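The Second Pair Costs Less

April
By Eun-ji Cha

My dentist in Bilau is a kind woman, but when she gave me the estimate for a night guard I put the paper back on her desk as if it was hot. I have no dental insurance. I lost it when I changed to part-time work, and the plan I could buy by myself had a waiting period longer than my patience. So I asked her the question I was always too shy to ask before: is there a cheaper way to do this?

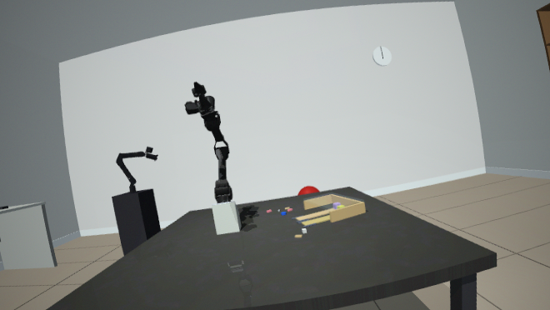

She was not offended. She told me that people ask her this every day, and she turned the paper over and wrote two other prices on the back. One was for the same guard made by a smaller lab, which would take longer. The other was for paying the whole amount on the day of the fitting, with no installments. I chose the smaller lab and I paid at once. The first estimate was $227. I paid $110.

I grew up in a family where you did not discuss the price with a doctor or a dentist. My mother believed it would make them take less care with you. I believed it too, until I was past thirty, and I think it cost me a lot of money. Since the night guard I have tried to learn how to ask, and I want to share what I have learned, for readers who are also paying for their own teeth.

First, call before you go. The person who answers the phone usually knows the cash price for a cleaning, an exam and X-rays, and can tell you in one minute. I called the offices near my apartment one afternoon with a cup of tea beside me. For the same cleaning, the highest price was $100 more than the lowest. The lowest was Nivilgate Dental, where the waiting room is small and the magazines are old, and the hygienist was the most gentle one I have had.

Second, ask for your X-rays. I did not know that I could take mine with me when I changed offices. The old office sent them by e-mail, and the new dentist accepted them because they were recent. If yours are several years old, you will probably need new ones, and I would not argue about that.

Third, ask what can wait. This needs some courage. When I was told that I had 2 fillings to replace, I asked which one was more urgent. The dentist said one of them should be done soon and the other could be watched until my next visit. I had time to save for it. Please do not use this as a reason to put off a tooth that hurts. My cousin Tama did this for a whole winter, and a filling became a root canal.

Dental schools are worth a look too, if you live near one and your schedule is flexible. My neighbor Yin goes to the student clinic and is happy with her crown. The appointments are long, she says, because a teacher must check each step, so she brings a sandwich for afterward and does not plan anything else that day. I went with her once to see how it works. The forms took me most of the morning, and in the end I decided to stay with Nivilgate, which I can reach on foot.

Some offices also sell a yearly membership of their own. You pay one fee, and the cleanings and exams are included. Read what it says about other treatment before you sign, and add up what you really used last year. For me it was cheaper to pay for each visit. For a family with children it may be different.

I wear the night guard every night now. It makes me speak like a person with a mouth full of rice, and my jaw does not hurt in the morning. My next cleaning is already booked, and I have started to put a little money in an envelope for the second filling.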